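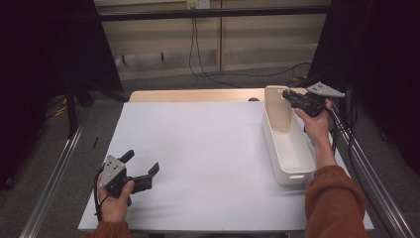
Large sheet of paper on the white table, a gripper at either side.

28 Feb 2025

Vultstead album, mix notes. Second pass on side A, tracks in running order.

Orakzai - vocal now sits 2 dB lower in the verses and the chorus feels bigger for it. Left the lead dry. The organ still fights the low guitar, so I cut the organ below the bass line and panned it farther out. Check on small speakers before printing.

Akcombe - used the November take after all. The newer one is tighter but the singing is flat in the bridge and tuning it sounded bad. Tape hiss at the top is audible for nine seconds. Keeping it for now.

Brutum - drums redone from the room mics only. Kick had a ring at around 702 Hz, notched it. The fade is too long, try ending cold on the last chord. Backing vocals need a real edit, breaths all over the place.

Session folder is at 2,763 files, mostly unused guitar takes. Do not delete any until the masters are approved. I moved the bounces to the second drive and renamed them by track title.

Still open: gap between Orakzai and Akcombe, whether the spoken intro stays, level of the shaker on Brutum. Print all three again after the vocal edit - same headroom as last time, no limiter on the mix bus.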